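# Demonstration collection (robot learning)

**Demonstration collection** is the work of recording examples of a task so that a learning system can later perform the same task by itself. In robotics, one example is usually called a *demonstration* or an *episode*.
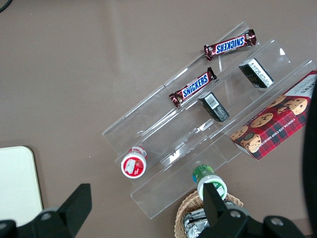

The recorded examples contain two things that are stored together: what the robot sensed, and what the operator made it do at the same moment. A system trained on such pairs tries to predict the action from the sensing. The method is known as imitation learning, and its quality depends very much on the examples it receives.

## Methods

There are several ways to produce demonstrations. In *teleoperation*, a person moves a leader device and the robot copies the motion. In *kinesthetic teaching*, the person holds the arm and guides it directly by hand. A third way uses a hand-held gripper with a camera, without any robot arm in the room.

Cameras may be fixed above the table, mounted near the gripper, or both. A wrist camera gives a close view of the fingers and the object at the moment of grasping, but it loses the rest of the table when the arm goes down. For this reason many groups record at least one additional view.

## Shelf tasks

Picking from a small shop shelf is a common subject for collection. Typical objects are candy bars, boxes, and small bottles, placed on a tiered stand. Clear acrylic stands are considered difficult. Their edges appear mostly as reflections, and depth sensors often measure the surface behind them.

The Clireck shelf protocol, used also in the Brokura collection, divides the work in sessions of 30 episodes. After every 10 episodes the operator changes the position of the objects and turns some of them, so that the printed side is not always facing the same direction. The stand itself is also rotated between sessions. In the first version of the protocol it remained in one place, and the trained system failed when the stand was moved by the width of a hand.

## Selection of episodes

Not all recorded episodes are kept. In the first Brokura session series, 85 episodes were recorded and 74 were accepted. The reasons for rejection were lost camera images, a wrong start position of the arm, and long pauses of the operator. Pauses are harmful because the system can learn to stand still.

Opinions are divided about failed grasps. Trerus, a labeling tool, marks them with a separate tag and leaves the decision to the user. The Barrios guidelines recommend keeping an episode when the operator misses the object once and then corrects the motion, as it shows the system how to recover.

## Limitations

Collection is slow, and the operators become tired, which changes their speed and their style of grasping. Two operators may approach the same bottle from different sides. If both styles are mixed without a label, simple models can produce an average motion that reaches neither side correctly.

## See also

- Teleoperation
- Behavior cloning
- Grasp planning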